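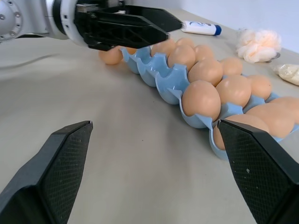
How do I get eggs home from the market in one piece? Put them in a rigid plastic tray, and load it at the stall before anything else goes in the bag.

Moving eggs into a plastic tray

1. Wipe the cups out. Old yolk sets like grout.
2. Open each egg box and turn every egg a little. One that won't turn is cracked and glued in.
3. Fill from the middle outwards, pointed end down.
4. Don't force the big ones. A cup that's too small will win – and you'll be having omelette.
5. Carry the tray with two hands, however short the walk to the fridge.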